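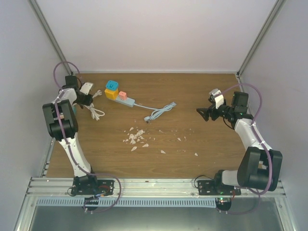
Two arms at the front rail, with the left gripper over a bundled power cord.

Gosix Street Acts List

A free, open list of street and festival performers, kept as plain text so that anyone booking a small event can search it, sort it or print it out. We started it after the Ikodville summer fair, when three of us had each been keeping our own messy notes on stilt walkers.

What's in it

The current release has 370 acts: jugglers, fire shows, walkabout characters, puppeteers, one-person bands and a wonderful number of people who do things with ladders. 72 of them are new since November, and the puppet section in particular has grown like mad!

Files

acts.csv - one row per act
pitches.csv - 19 regular performing spots, with surface, nearest power and whether amplified sound is allowed
words.txt - what we mean by circle show, walkabout, hat line and so on

Columns in acts.csv

act_name: as the performers write it themselves
type: one of 11 types, listed in words.txt
length_min: usual show length in minutes. Walkabout acts give the length of one set
space: smallest circle or strip they can work in, in feet
height: clearance needed, blank if it doesn't matter
fire: yes, no or optional
rain: yes, no or ask
languages: spoken in the show. "none" means a silent act, and some of those are the best things on here

Where it comes from

Most rows were sent in by the acts through the Zutetura form. The rest were copied from festival programs and then checked with the performers by email. An act that didn't answer isn't listed.

Known gaps

Winter work is thin. Musicians are only in if they also do some kind of show. The Bjarnason Square pitch is still marked with its old closing time of 9 pm - please check before you plan an evening there. Fees are left out on purpose, so ask the act.

Using it

Copy it, change it, put it on your town's website. A credit to the Gosix list is nice to have. To fix or remove a row, use the same Zutetura form and tick "change". New acts are welcome all year, beginners very much included!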